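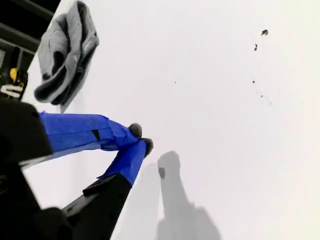
Vol. 2, p. 513

Losgate Robotics Club, workshop tips

Taping and padding the fingers. Read before you touch the gripper, esp. if you missed October.

Blue tape on both fingers, all the way up to the pad. Stretch it a little as you go. Creases are OK, loose ends are not. Overlap the seams and rub them down with the back of a spoon.

Gray pads on the tips. Close the fingers slow with nothing in them first and look from the side. Pads should come together before the tape does. One sits a bit higher than the other? Fine for cloth, not fine for the Rernside peg task. Redo it.

Old tape glue: cooking oil on a paper towel, leave it a few minutes, then dish soap. Don't use the oil anywhere near the pads. Dry everything before you retape or it wont stick.

White table top. Shows every speck, so wipe it before a run. Pencil marks come off with a dab of baking soda paste. Sticky streaks, rubbing alcohol. No scouring pads please, they leave a shine and the vision team complains.

Cloths for the folding task. Wash with no softener, line dry, don't iron. Crumple them by hand before you set them down, the Nisomitz rules say unfolded start. Keep the gray ones out of the rag bin!! Over 100 went thru the shop last year and half came back with grease on them.

Pads get fuzzy. Lint roller, or a strip of the same tape sticky side out. If you can see bare spots cut new ones, pattern is in drawer 245 with the good scissors. Good scissors are for felt only.

Shadows. If the lamp throws a hard one under the fingers, clip baking parchment in front of it, well clear of the bulb. Yazıcı team does this with a pillowcase, also works.

Power off before hands go in. Every time.

Tape order goes thru Abdelkrim Abou Zeid, put your name on teh sheet by the sink.

Updated April 2020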